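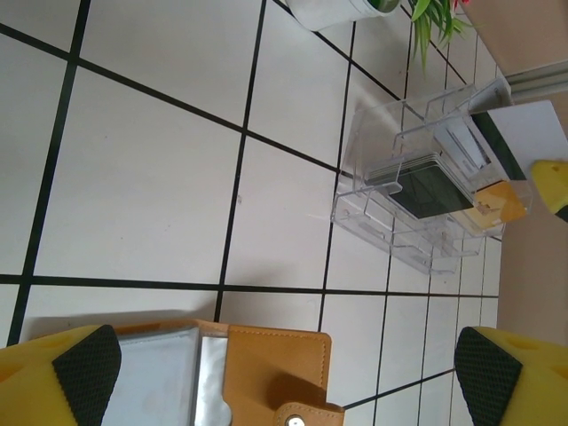
Tiles and card holder, 31st March.

Calf raises again, fourth session of the block. Three sets of 15 on the step, straight knee, then two sets of 15 with the knee bent. Left side tight from the first rep, loosened by the second set. Pain two out of ten at worst, none on the stairs afterwards. Resting pulse on waking was 56, same as before the long run.

Kept to the Stirnon plan apart from the hops, which I left out. It asks for 900 ground contacts a week by the end of the block and I can't see the tendon taking that yet. Will hold at the present load for another week and then add the rucksack.

Bike in the afternoon, 32 minutes on the flat road to Pornau and back, easy gear. Kiteo logged the outward leg and lost the rest — third time it has done so after a pause. Wrote the total in by hand. Saddle still a touch low, so raised it by two millimetres and marked the post with tape.

Right hip stiff in the evening. Foam roller on the outer thigh, no great change. Moved the Roy half to September in the planner, which leaves room for a full rest week before any hill work.

Tomorrow: no loading. Walk only, flat shoes, and check the heel first thing for morning stiffness.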